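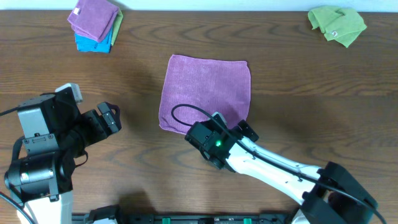
Bench notes > Grippers > Cloth folding comparison

We use cookies to remember that you have already dismissed this notice. Accept / Manage settings

How to Compare Two Gripper Finger Sets on a Folding Task

A gripper catalog will tell you how hard a pair of fingers can squeeze. It will tell you very little about what happens when the thing being squeezed is a cleaning cloth with no opinion about its own shape. If you want to know that, you have to fold a lot of cloths, and this page explains how we go about it.

The two sets I compare are the Sumex narrow fingers and the Trurari wide ones. Both bolt onto the same parallel gripper. The method should work for any pair you happen to own, or have been talked into.

What you need

A two-arm station with a camera over the table and one on each wrist. A few microfiber cloths of the same make. Both finger sets, the right hex key, and a second hex key for when the right one rolls under the bench.

Step 1. Fix the start position

Lay one cloth flat in the middle of the table and keep the spares at the far side, out of the working area. Smooth it by hand but don't iron it. Slight waves at the edge are fine, and you will never get the same waves twice anyway.

Use one color for all the scored runs. Change color halfway and you will spend an afternoon wondering whether you are testing fingers or the camera's exposure setting. I have given that afternoon already, so you can keep yours.

Step 2. Set the opening and the force

Home both grippers, then set the same opening for each finger set, measured between the pads and not between the brackets. The Trurari pads are thicker, so the same motor position gives you a smaller gap. Our first round of numbers was worthless for exactly this reason.

Start with low force and raise it until a corner survives a slow lift. Write the setting down. "Medium" is not a setting.

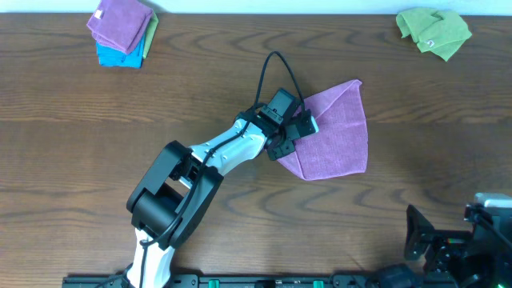 Lift with one arm first and leave the other parked. Two arms can hide a bad grip very nicely, with one of them tugging the cloth back into place while the other takes the credit. A single corner pick gives the fingers nowhere to hide.

Raise the corner slowly, hold it, then set it down. Score a pick as good only if the fabric stays between the pads the whole time. If it creeps, that's a slip, even when the fold comes out looking lovely.

Step 3. Run the folds

Now bring in both arms and do the half fold. We use the Radonjić teleop controller with its default smoothing. Turn the smoothing up and everyone looks like a surgeon, but the gripper closes late and you get a fistful of table.
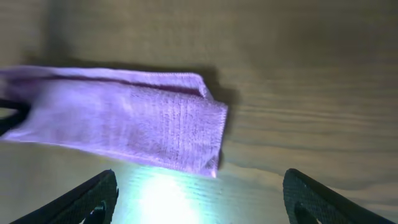
Layer alignment is the part people score badly. From overhead, nearly any fold passes for neat, so do your judging from the wrist view. Look along the short edge and the far side of the fold, where a rear layer can show as a strip behind the upper one, with a dark gap between the two. Check the corners as well, in case the fabric has tucked into a little crease. Mark the offset on the sheet before the arm moves again, and ignore any bright reflection on the wood, however much your edge detector likes it.

Keep the operators on short shifts. Scores sag late in a session, and it is rude to blame the fingers for that. We swap finger sets in blocks, with the order shuffled, and re-home after each swap.

Step 4. Test the corner flap

A folded corner is harder than a flat one. The fingers have to find a hem that is lying on more of the same fabric, and they must take the top layer without bringing the bottom one along for the ride.
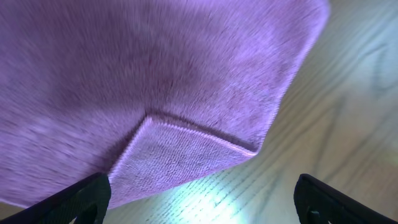

Come in low and from the side, and close at half speed. The narrow Sumex fingers slide under a hem more willingly. The wide Trurari ones prefer to push it along until it rucks up, then grab everything at once and look pleased with themselves. Record a double pick separately from a miss. They have different cures.

What we got

Over 700 scored runs at the Tanham bench, split between the sets, more than 415 ended as clean folds. The narrow fingers did better on single corners and flaps. The wide ones slipped less during long drags across the table, so they stayed on for the flattening work.

We ended up with narrow on the left arm and wide on the right, a compromise that pleased the data and annoyed everyone who likes symmetry.

If your numbers look odd

Check the pads for lint first. Microfiber sheds, and a furry pad grips about as well as a sock. After that, check that both fingers are tight, then the wrist camera cable, which can snag on the elbow and pull the arm slightly off its path.

Still odd? Redo Step 2. It's usually Step 2.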